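Forum > Haushalt & Textil > Waschen, Färben, Flecken

Thema: Rotes T-Shirt färbt immer noch aus, was tun??

Ladby
Beiträge: 19
09/04/2003
Hallo zusammen, kurze Frage weil ich gleich los muss. Hab im August ein dunkelrotes Baumwollshirt gekauft, dreimal einzeln gewaschen, immer bei 30 Grad. Wasser war beim letzten Mal noch richtig rosa. Jetzt ist mir das Ding gestern in die helle Wäsche gerutscht und zwei weiße Oberteile sind hin. Essig hilft angeblich? Oder Salz? Meine Mutter sagt Salz, Schwägerin sagt Essig. Was stimmt denn nun?
Danke schonmal

Standach
Beiträge: 824
Weder noch. Essig und Salz fixieren auf Baumwolle gar nix, wenn die Farbe schon drin ist. Das hält sich seit Omas Zeiten. Salz braucht man BEIM Färben, danach bringts nichts mehr.
Was hilft: Farbfixierer aus der Drogerie. Oder eben weiter getrennt waschen bis Ruhe ist.
Und die weißen Sachen NICHT in den Trockner, sonst kriegst du das nie mehr raus.

Waschfrau_Inge
Beiträge: 200
Also da muss ich widersprechen. Ich mach seit Jahren einen Schuss Essigessenz ins letzte Spülwasser und mir färbt nichts aus. Gar nichts. Kann ja jeder halten wie er will, aber einfach "bringt nichts" schreiben find ich schon etwas arg pauschal.

Standach
Beiträge: 825
Dann hättest du ohne Essig auch keine Probleme. Bei Wolle und Seide sag ich nichts, da ist Säure was anderes, bei Baumwolle nicht. Außerdem gehen auf Dauer die Gummidichtungen kaputt.

Waschfrau_Inge
Beiträge: 201
Meine Dichtungen sind einwandfrei, danke der Nachfrage.

Derkix
Beiträge: 736
Bitte nicht wieder die Essigdiskussion, dazu gibts schon einen ewig langen Thread.

@Ladby: zu den weißen Teilen. Entfärber, aber vorher ins Etikett schauen. Wenn da Elastan mit drin ist, lieber vorsichtig. Nähte sind oft Polyester, die nehmen die Farbe anders an als der Stoff und sehen hinterher komisch aus. Knöpfe oder Reißverschluss aus Metall – dann lass es gleich.
Wie alt ist der Fleck jetzt, einen Tag? Dann erstmal nur sofort nochmal waschen, Vollwaschmittel mit Bleiche, so heiß wie das Etikett erlaubt. Das reicht manchmal schon.

Ladby
Beiträge: 20
Ein Tag ja. Hängen noch feucht im Bad. 60 Grad geht laut Etikett. Aber Vollwaschmittel hab ich nur flüssig da, geht das auch?

Derkix
Beiträge: 737
Nee, flüssig hat keine Bleiche. Pulver nehmen.

Kauko Riihimäki
Beiträge: 58
Mal andersrum: warum nicht einfach rosa lassen? Bei uns ist letzten Winter ein ganzer Schwung Shirts verfärbt, meine Frau hat dann Textilfarbe besorgt und alles zusammen in die Maschine. Lachsrosa eigentlich, auf der Packung stands anders. Ist aber schön gleichmässig geworden und die Kinder tragen das bis heute. 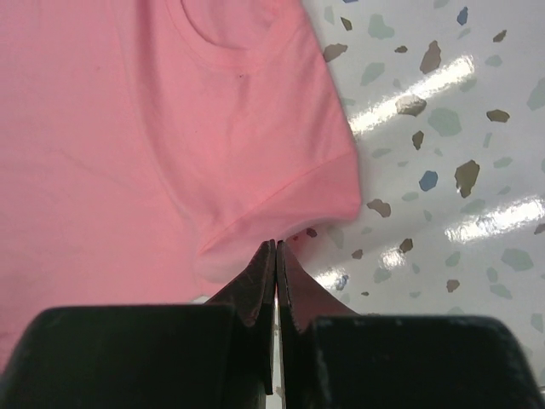
Wichtig ist nur dass man vorher alles nass macht und die Trommel nicht zu voll stopft, sonst gibts Wolken. Danach einmal leer durchlaufen lassen mit Waschmittel. Haben wir beim ersten Mal vergessen, dann waren die Geschirrtücher auch dran.

Waschfrau_Inge
Beiträge: 202
Das ist doch mal eine nette Idee! Hast du Pulverfarbe oder die flüssige genommen? Und wieviel Salz kam rein?

Standach
Beiträge: 826
Färben in der Maschine würd ich in der Mietwohnung mit Gemeinschaftswaschküche sein lassen. Gab bei uns im Haus deswegen richtig Ärger, der Nachbar Đorđević hatte danach lila Hemden. Im Eimer geht auch, dauert halt und man muss ständig rühren.

Kauko Riihimäki
Beiträge: 59
Pulver. Salz nach Packung, weiß ich nicht mehr auswendig. Wir haben eigene Maschine, stimmt, in der Waschküche wär ich auch vorsichtig.

Ladby
Beiträge: 21
So, kurzes Update. Pulver geholt, 60 Grad, ein Teil ist wieder weiß, das andere hat am Kragen noch einen Schimmer. Kommt heut abend nochmal rein. Wenns nicht klappt wirds halt gefärbt. Und das rote probier ich jetzt mit Fixierer, welchen nehmt ihr da? In der Drogerie standen zwei verschiedene und die Verkäuferin wusste auch nichts.

Derkix
Beiträge: 738
Nimm den billigeren. Und das rote trotzdem noch ein paar mal alleine waschen oder mit Jeans.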